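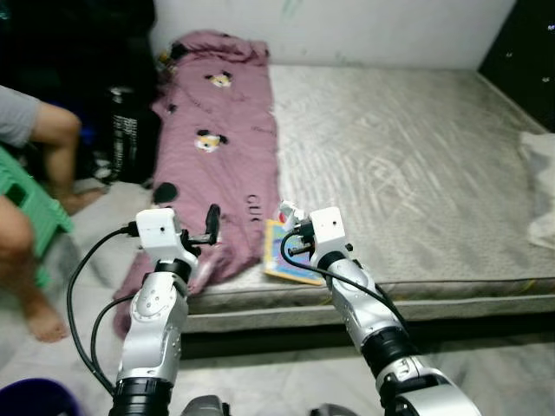 5/8/20

Friday is sheet day at our house. I strip the bed down to the mattress first thing, and then it stays like that until after lunch, with the pink blanket thrown back on and whatever got left there the night before. Usually that means a book or two.

I bought a second set of sheets from Drotar in December so I could make the bed right away. They're 240 thread count and they take 30 minutes less in the dryer than the old flannel ones. I still end up waiting on the first set, out of habit.

The gray mattress is low enough that a kid can climb on without help, and the blanket slides off the front every single night. I've tried tucking it in on 2 sides. It comes out. Next week I'm washing the blanket too, on cold, and going through the bedtime books. Some of them can go to the Braddale swap shelf when it opens again.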